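House Rules for Two Arms and a Table
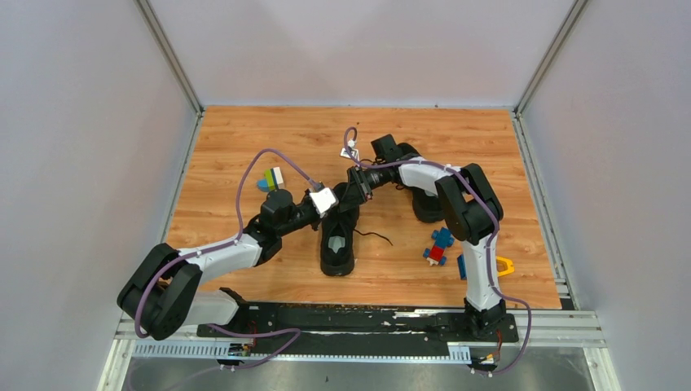 The first thing Shakuntala Gautam does when she comes in, before the coat is off and well before the coffee, is run her hand slowly along the purple cables and the ties that hold them. She says it takes her 90 seconds, and she has done it every morning since the shop moved in at Fimley. If a tie has slipped even a little, she cuts it off and puts on a new one, and the arms stay dark until she's happy.

I had come to Uvham, a small company that tests two-armed workstations for other people, expecting to hear a lot about software. What I got instead (and I can't say I minded, because the company was so good) was most of a day on cable ties, shoelaces and who is allowed to stand where. These folks love a rule. They love arguing over one even more, and they keep theirs in a green binder that has been rained on at least once.

Narendra Chauhan started the binder when there were only 2 people on the payroll. It now holds 43 rules, each one signed by whoever asked for it, and a new hire has to read the whole thing out loud to somebody before touching a power switch. "Out loud is the trick," he told me. "You can skim with your eyes, but it's awfully hard to skim with your mouth."

Plenty of it is the sort of thing you'd find in any decent shop. Power goes off before a hand goes in. The person running the arms keeps the stop button within reach, and I mean within reach while sitting down, which came up after Ravindra Agarwal measured everybody's chairs. One person gives the commands and everyone else keeps quiet until the run is over, and yes, that includes the boss, who told me he finds it very difficult!

The section I liked best covers two grippers working close together. When a pair of arms is going after the same shoe, their wrists can end up a hand's width apart, and each one has its own cable to drag along. The Uvham rule is that one arm is named the leader before the run begins, and the other has to wait outside the middle of the table until the leader is done or has called it in. New tasks get run at a crawl first, with nothing on the table at all, then again with the real objects in place. After that the speed can come up, though never past 80 percent of what the arms can do. Brijesh Bajpai would like it lower. He brings this up at lunch.

Soft and stringy things have their own page. A shoelace may trail, but it has to trail away from the joints, and if it's long enough to reach a base it gets tucked in before the next run. Toy blocks are fine as clutter, and the testers are fond of them because a little block car or a tower gives the arms something to steer around. Anything that gets knocked off the table stays on the floor until the power is off. I watched Brijesh look at a fallen block for a good long while, hands in his pockets, looking just like a kid outside a candy store.

Some customers grumble. Trilok Bhardwaj, who buys test time for a shoe packing outfit called Ovirura, told me over the phone that he used to think the slow first run was padding on the bill. He has since asked for a copy of the binder, and his own crew has crossed out nine rules and added four. Narendra was delighted by this and a bit hurt about rule 12.

Before I left, Shakuntala let me read a page out loud, the one on wiring. Loose boards and connectors are to be looked over at the end of the day as well as the start, with the date and your initials on the sheet. I stumbled over "strain relief" twice, and she made me go back to the top of the page.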